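# Visite de la blanchisserie Multstead, 11 juillet 2026

Nous étions une petite équipe de l'association de quartier à nous être inscrits à la journée portes ouvertes. Rendez-vous devant le portail côté canal, badge à l'accueil, puis départ par le quai de réception. Annelies Schwaiger, responsable de l'atelier, a mené la visite du début à la fin.

Multstead traite 734 kg de linge par jour. Le gros du volume vient des hôtels, mais l'atelier prend aussi les tenues de trois clubs sportifs et, depuis avril, le linge des particuliers. C'est cette partie qui nous intéressait.

À l'arrivée, chaque client reçoit un numéro. Le nôtre, pour l'essai, était le 1186. Le linge est pesé, puis réparti par couleur et par matière. Les rouges sont lavés à part, à 30 degrés, surtout les maillots et les vêtements avec un marquage, qu'on retourne avant de les mettre en machine. Siebe Smits a demandé si les lingettes anti-décoloration servaient à quelque chose. Réponse : un peu, mais pas assez pour mélanger du rouge et du blanc.

La salle suivante est consacrée au tri et au pliage. Le sol y est gris et lisse, facile à nettoyer, et on y pose volontiers les paniers directement par terre. 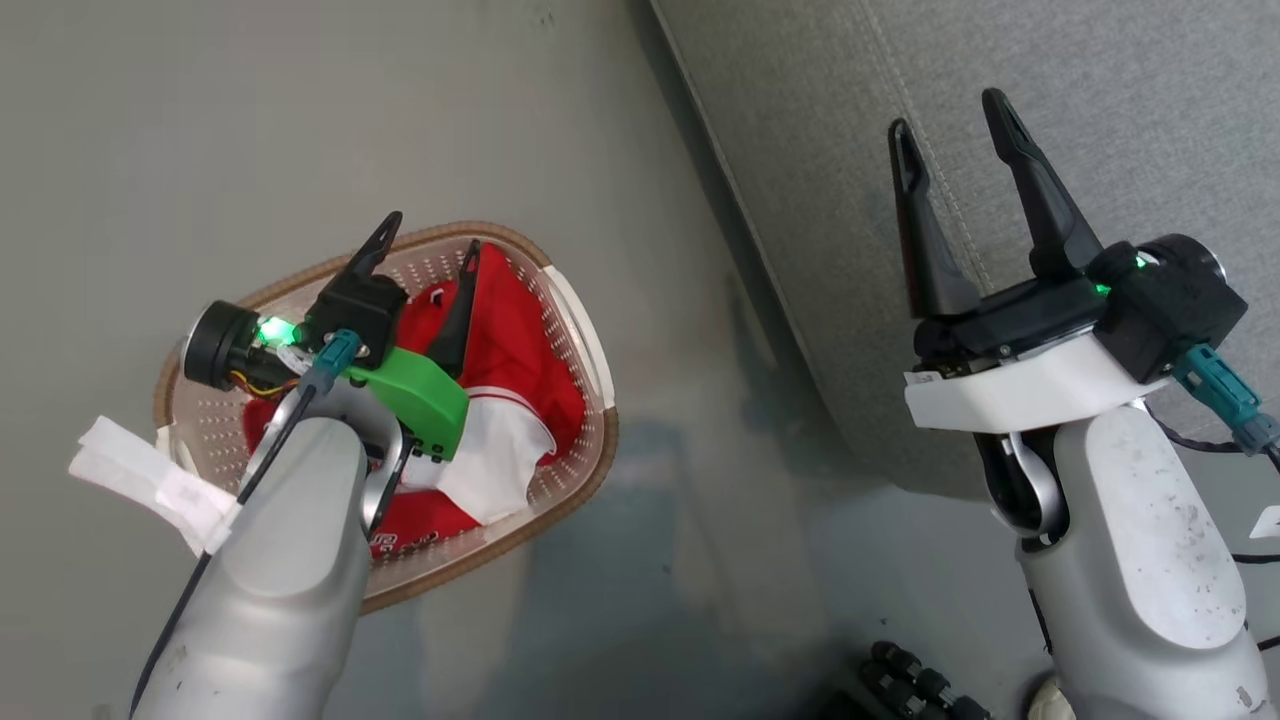
*Un vêtement rouge et blanc dans un panier ovale ajouré, à bord d'aspect tressé.*

Les paniers ont occupé une bonne partie de la discussion. Mme Schwaiger préfère les modèles peu profonds en plastique perforé : le linge s'y tasse moins et on retrouve vite une pièce. Les grands bacs fermés - il y en a encore dans la réserve - sont gardés pour les draps.

Nous avons fini par le séchage et l'expédition. Trop de bruit près des séchoirs pour tout entendre, je n'ai noté que le passage sur les filtres, vidés à chaque cycle. Les paquets partent sous papier kraft, avec le numéro du client écrit à la main.

Café offert à la sortie. La prochaine visite se réserve à l'accueil, douze personnes maximum, chaussures fermées obligatoires. Vangelis Papadakis garde la liste des intéressés.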